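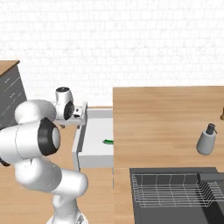 Reviewers of the first release complained that the Rerlow layout asked too much of people who had spent years on QWERTY, and the manual's own preface concedes that the early days of practice are slow. The layout has nevertheless remained in use among people who enter text with one thumb, and it is the best known of the chorded layouts made for touch screens.

Rerlow is a chorded text entry method for mobile phones and small tablets. Letters are produced by pressing or sliding between a small number of large zones instead of tapping separate keys. It was developed by the software firm Mullov and is distributed as a replacement keyboard that the user installs and then selects in the settings of the device.

Background

Chorded entry is much older than the touch screen. Stenographic machines used in courtrooms rely on several keys pressed together, and a number of desktop devices applied the same idea to ordinary typing. These products had small but loyal groups of users. Their main drawback was the need for separate hardware, which few buyers were willing to carry.

The spread of phones without physical keys removed that obstacle. A keyboard drawn on glass can take any shape, and developers began to test layouts that had no mechanical equivalent. Most kept the QWERTY arrangement and changed only the way in which words were traced or predicted. Mullov took the other path and gave up the familiar arrangement entirely.

Layout and operation

The standard Rerlow layout has 10 zones in two rows. Frequent letters, including E, T and A, are entered with a single tap. Less frequent letters require a short slide from one zone to its neighbor. Capital letters are made by holding the finger in place at the end of the slide, and punctuation is reached through a second layer that opens when the lower right zone is held.

The zones can be moved to either side of the screen for left-handed or right-handed use. Their width is adjustable, but their order is not. Mullov has stated in its documentation that a fixed order is needed for the hand to learn the movements without help from the eye - a position that some users have disputed on the firm's support forum.

Word prediction is available and is turned off by default. When it is turned on, suggestions appear in a strip above the upper row. The built-in dictionary holds 4000 common words, to which the user may add names and other terms. Added words are stored on the device and are not sent to the firm unless the backup feature has been enabled.

Learning

New users are directed to a tutorial of 50 short lessons. The first group covers the single-tap letters, and slides are introduced once these have been completed. Each lesson ends with a line of text to be copied. The tutorial records errors by zone and repeats the movements that were missed most often.

Users switching from QWERTY commonly report that they become slower before they become faster. The manual advises keeping the old keyboard installed during this period and using Rerlow at first for notes and other text that is not urgent. Confusion between mirrored slides, such as those for B and D, is the error most often mentioned.

Versions and related software

A version for physical keypads, named Brevell, was released after the mobile product. It uses the same zone order on a small external pad with ten keys and is intended for people who find glass surfaces tiring. Brevell files can be opened in Rerlow, but custom shortcuts made in one must be entered again in the other.

Cartwright is a separate program for editing layouts. It allows the user to assign accented letters and symbols to unused slides and to print a reference chart. Build 1608 of Cartwright added support for languages written from right to left. Layouts saved in that build cannot be read by earlier ones.

Reception

Reviews have generally praised the size of the zones, which makes accidental presses less common than on a full keyboard, and the amount of screen left free for the text itself. Criticism has centered on the learning period and on the lack of a number row. Digits require a change of layer - an inconvenience in passwords and street addresses, where letters and numbers are mixed.

Accessibility writers have noted that the method suits some people with limited movement in one hand. They have also noted that the hold used for capitals can be difficult for users with tremor. A later update made the length of the hold adjustable and added a double tap as an alternative.

See also

Chorded keyboard
Predictive text
Stenotype
Virtual keyboard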